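Coming back to running at 52

I stopped running in my forties and told everyone it was my knees. It was mostly the changing room. I was the slowest person at every club I tried, and the smallest shirt they handed out for women was still cut for a man.

In September Evanthia Xenos talked me into the beginners' group at Welano. We meet at 6 a.m., run for two minutes, walk for three, and repeat. There are 12 of us on a good morning. Half the group is over fifty – one is a grandmother of four.

I was sore for the first month. I also slept better than I had in years, and I stopped skipping breakfast.
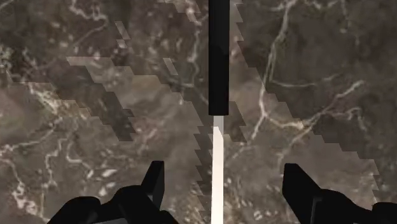 By the fourth week I could get to the bridge without walking. Evanthia wants us to enter the 5K in spring. I have said maybe, and I have bought proper shoes.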